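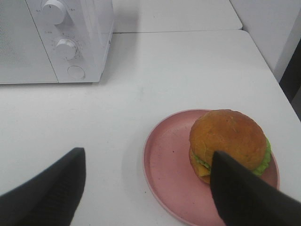 What should we budget for besides the arm itself?
Everything the arm has to touch. Put aside 15 per cent of the arm's price for fingers, cables, mounts and the appliances you'll wear out learning.

Grovavden Kitchen Practice Bench
Supplied and supported by Venter

The Grovavden is a white bench for teams teaching an arm to work in a kitchen. It is, we concede, a table. It arrives in 3 boxes and carries 80 kg. 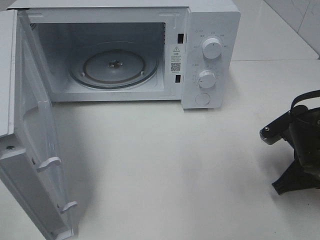 Microwave with the door open, gripper to the right.

Choose your microwave before you choose your gripper. Dials and a push-button door are a fair test of fingers, and a door that swings wide will claim bench space you had already promised to something else. Measure with it open. Then measure again, with the person who signs the cheque watching.
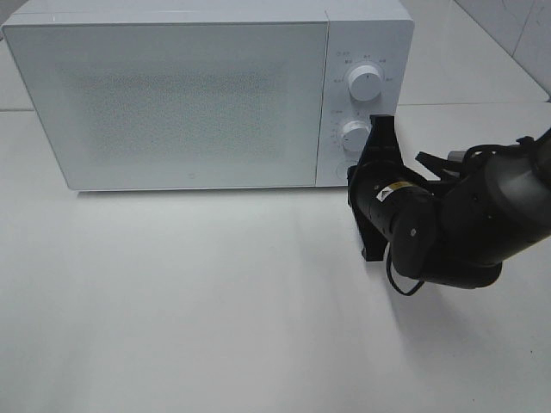

Reach is the other line people trim. A shorter arm looks like a bargain until it has to get into the back of an oven, at which point you own a very good arm for the front of ovens.

The Trurnus finger set is sold separately, as is the Hikero cable kit, and we'd order both with the bench to save on freight. 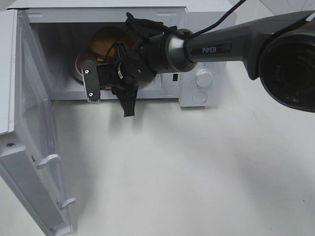 Allow for cleaning, too, even if lunch is plastic. Bench tops mark, and replacements come in one colour, white.

Deposit: $1,000, refundable until the boxes leave our dock. Quotes ordered by Sat 24 September ship in February. Ask for Nandi Mabuza in sales.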